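Handero Hanging Wire Baskets, Set of 4: a happy review

I ordered these in August, after years of putting my odds and ends in a drawer that would hardly shut anymore (you know the kind!). They were $39 from Garitz, and I'd looked at the Nimri ones first, but the Handero set came in both black and white and I just couldn't choose, so that settled it. 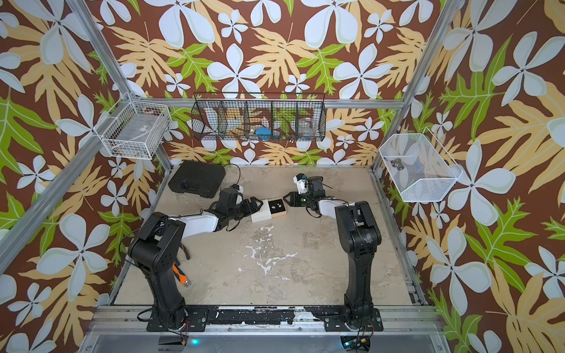
The long black one with the dividers is my favorite by a mile. Small things stay in their own spot, and a glass jar stands up nicely in its compartment. The white fine-mesh basket is the one I'd give to anybody with little bits and pieces, and I do love how a plain white basket looks against a busy flowered wallpaper!

My one grumble is the hooks, which are a tight fit and took me most of an evening, with a cup of tea going cold beside me. The instructions are tiny too, so get your reading glasses out. I still have the fourth basket in its box and I'm thinking of the pantry door for that one.

Four stars, and I'd buy them again.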